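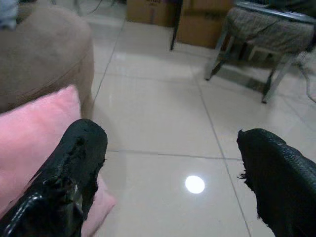 Asger Eskildsen
Writes the house rules, and then has to live with them

I have been promising for ages to write something about the rules we keep for running a robot in an ordinary living room, and as it's September and the evenings are drawing in I've finally made a pot of tea and sat down to do it. Some of you will remember the first version, which I posted when we were still calling the project Sedik and I was very full of myself. It had 153 rules in it. A kind reader at Bostbridge wrote to say she had printed it out and used it to prop a door open, and I can't say I blame her!

We are down to 10 now, on a single sheet, and people do read it. I won't go through all of them (a few are only about who signs what) but I'd like to talk about the ones that come up whenever someone new joins us.

The one I care about most is the floor. Before the arms are switched on, one person walks the whole area slowly and looks down. Cables are the usual trouble. A cable that runs along the wall is fine by us, a cable that wanders out into the room has to be moved or taped, and if it can't be moved then it goes on the sheet so that whoever takes the next turn knows it's there. I used to think this was fussy. Then I caught my own foot at Hourani and very nearly took a lamp with me, and I've been a great supporter of the floor walk ever since.

After that comes the matter of fingertips. Grippers wear, and the covering on them wears first, and it does so gradually enough that you stop noticing it. Frayed edges, little flaps, a patch that has gone rough near the tip: all of these get written down, with the side, left or right, before the session begins. Our rule doesn't say you must stop for every bit of fraying. Soft things such as cushions are forgiving, and we'd never get any work done. It says you must look, write it down, and agree between you whether the job in front of you needs a better pair. For anything with a glaze or a handle the answer is nearly always yes, and for cushions I'm happy to leave it to whoever is on the sheet.
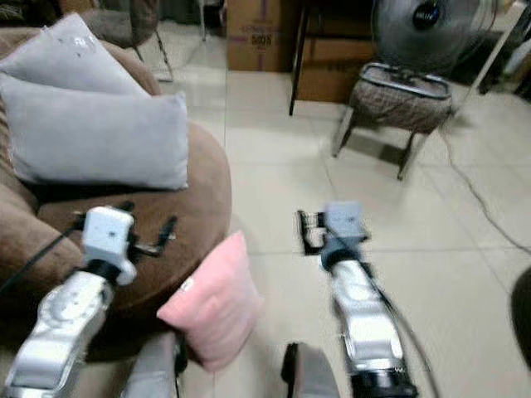
Cushions deserve a paragraph of their own, I think, as they're where most people begin and where most of the bad habits are picked up. You feel that nothing can go wrong with a cushion, so you stand too close. We ask everyone to keep well out of reach of both arms, the whole reach and not only the bit that's being used, and that goes for the one holding the clipboard as well. It goes double when one arm is hovering and the other is on the move, which is when your eye follows the busy one and forgets its partner.

We also ask that the room be left as a room. It's very tempting to clear out every chair and box until there is nothing left but the thing you want picked up, and the numbers you get that way look lovely and tell you very little. Vuvico, where I did my first years, had a good saying about this which I have sadly forgotten. So furniture stays where people would have it, provided that there's a clear way to the door and somebody has a hand near the stop button.

Then there's the log. I had 496 entries in the old one when I went back through it this summer, and far too many said only "fine" or "ok", some of them in my own handwriting, I'm sorry to say. Now we ask for one full sentence, in plain words, saying what was tried and what was noticed. If it takes you longer than your tea takes to cool then you're writing too much.

I'm still in two minds about the rule on talking during a run. At present it's one voice only, and a few of the others find that rather stiff, so we may try it the other way for a month and see how we get on. If you have a rule of your own on this I'd be very glad to hear it, and the comments are open as always.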